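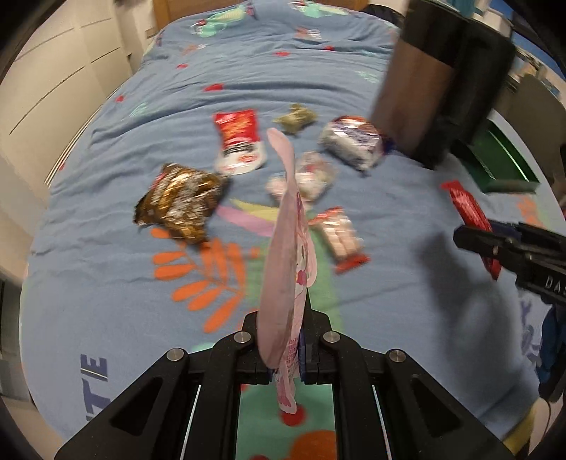
Sugar Labelling on Bagged Sweets: Project Report
Lovely Barredo, June 27, 2025

1. Method
A questionnaire on serving sizes was given to 100 pupils at Terkness in April. Each pupil read the back panel of a bag and wrote down the sugar content per portion. Answers were marked against the printed value.

2. Results
Most errors came from reading the per 100 g column. Younger pupils made this mistake more often. Two forms were left blank and were not marked.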